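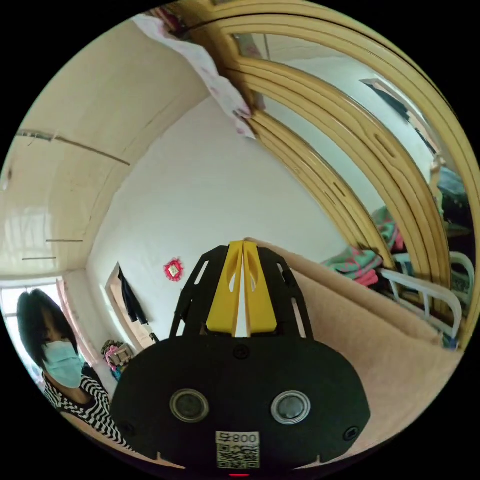 ## Ticket 1101 – Grellent boiler keeps losing pressure

**Opened by:** Nomvula Mabaso
**Passed to:** Bongani Van der Merwe at Thakur Heating
**Property:** Emau, ground floor and first floor
**Status:** open, waiting for a part

Hi Bongani, you asked me to keep everything in one place instead of sending you fourteen texts, so I'm typing it all in here as I go. Sorry in advance, I do ramble.

### First entry

The boiler locked out overnight with the low pressure light on and the gauge sitting just under 0.5. I topped it up with the little silver loop underneath (the one you showed me in April) until it read 1.3, shut both valves and pressed reset. It fired up first go and I had a very nice bath.

Heating on all evening. Gauge crept up to nearly 2 when it was hot, then back to 1.2 once everything had cooled down. I thought that was that!

### Two days on

It wasn't. Down to 0.7 this morning. No lockout yet but I topped it up again before work because I know what it's like.

Things I've checked:

- All the radiator valves downstairs, with a piece of kitchen roll round each one. Bone dry.
- Upstairs the same, except the one in the back bedroom where I can't get my hand behind the wardrobe.
- Under the boiler. Dry.
- The ceiling in the kitchen, looking for brown patches. There's the old one from the shower, which I've drawn round in pencil so I'll know if it grows.

I also bled the towel rail, which gurgled for ages and then spat at me. Gauge dropped a touch afterwards, so I put it back to 1.3 again.

### The thermostat muddle

This might be a separate problem, you tell me. The Wotow thermostat in the hall started saying it was calling for heat when the boiler wasn't doing anything. I took the batteries out, counted to 30, put them back and it asked me to pair it all over again. The booklet says to hold the side button for 12 seconds until the light goes green. Mine went amber, then off, then amber.

Third try it went green. I'd moved it off the windowsill and nearer the boiler by then, so make of that what you will. It's behaved since, although it has forgotten my whole timetable and had the heating on at half past four in the morning.

### Bongani's reply, copied in from my phone

> Don't keep topping it up every day or we'll never see how fast it's going. Leave it at 1.3, write down what it says cold each morning, same time. Have a look at the copper pipe that comes out through the wall outside and see if it's dripping. If you can, tie a sandwich bag over the end.

### Morning readings

| Reading | Cold gauge | Notes |
|---|---|---|
| First | 1.3 | Heating off all night |
| Second | 1.3 | Heating off all night |
| Third | 1.0 | Heating on in the evening |
| Fourth | 0.8 | Heating on in the evening |

So it holds when the heating's off and drops when it's been on. I felt quite clever spotting that.

### The sandwich bag

Went out in my slippers to look. There was water in the bag, a good couple of spoonfuls, after one evening of heating. I emptied it and tied it back on, ran the heating for three hours with the radiators all up full, and it filled again while I stood there. The gauge was well over 2.5 by then – higher than I'd noticed before, but I'm usually in the other room with the telly on.

I turned everything off at that point and went in to warm up.

### Bongani's visit

He took the front off and pressed the valve on the expansion vessel, and there was hardly any air in it. He pumped it back up with a foot pump, refilled the system to 1.2 and ran it hot. It only climbed to 1.6 this time, which he was happy with.

The relief valve is still letting a drip past now and then. He says they often don't seat properly again once they've been lifting, and he'd sooner change it than come back. He's ordered one. He also moved the wardrobe (thank you!) and that radiator valve is dry too.

### Where we are

1. I'm leaving the gauge alone unless it goes below 0.8.
2. Sandwich bag stays on, and I'll empty it each morning.
3. Timetable is back in the Wotow, minus the half past four nonsense.
4. Bongani to ring when the valve arrives. After lunch is better for me, and please use the side gate as the front one's sticking again.

Last reading before I go up: 1.2 cold, bag damp but no puddle in it.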